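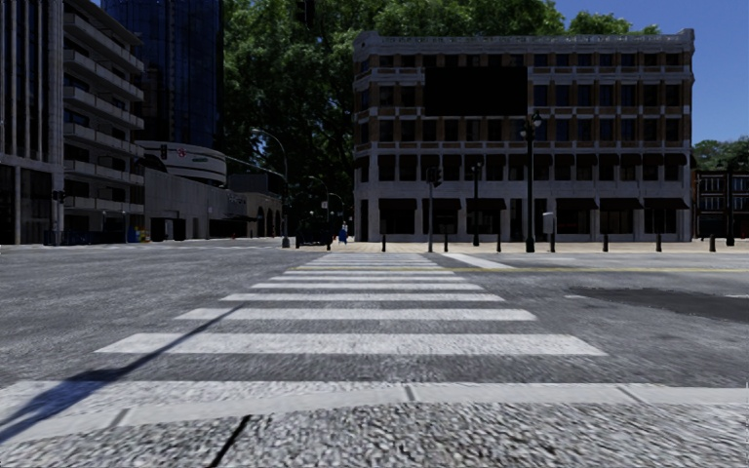

Crossing the street is the part that takes the longest to get right, according to one of the seniors in the Skisholm robotics club. The club has been working since September on a simulated sidewalk robot called Tevach, which has to get from one point in a city to another without a person steering it. It will be entered in the Avgate student challenge in the spring.

I met with two of the students and their faculty adviser after school, in the computer lab. They had 20 minutes before the lab closed.

"We started with the sidewalk because we thought it was the easy part," the senior said. "Then we got to the curb and had to redo most of it. The robot would roll up to the edge and stop, and it wouldn't pick a direction."

The other student, a junior, handles the code that sorts pavement from road. She said shadows were the main problem in the fall. The early version treated a dark shadow like an obstacle and steered around it, sometimes off the sidewalk.

"I fixed it by giving it more shade to learn from," she said. "Different times of day, mostly late afternoon. Storefronts are still hard. Dark glass and a dark doorway look about the same to it." 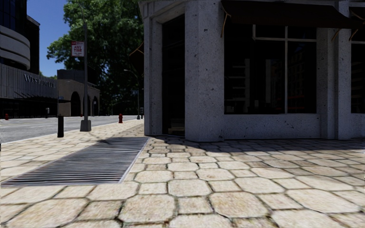 The adviser said the club picked simulation for cost. A real robot would have used up the year's budget, and only a few students could have worked on it at once. The club has 16 members, and all of them can run the software from a school computer or at home.

"The log had 3690 runs in it when I checked this morning," he said. "A lot of those are very short. It starts, it hits a pole, it's over."

The Avgate rules allow no changes to the code once a round begins, and teams don't see the route ahead of time. The senior said that part worries her less than the turns. Tevach tends to cut corners close to buildings, and touching a wall costs points.

I asked what they would do with the project after the spring. The junior wants to add pedestrians. The senior graduates in June and is writing up her notes so the next group can read them. She was on the section about curbs when the lab closed.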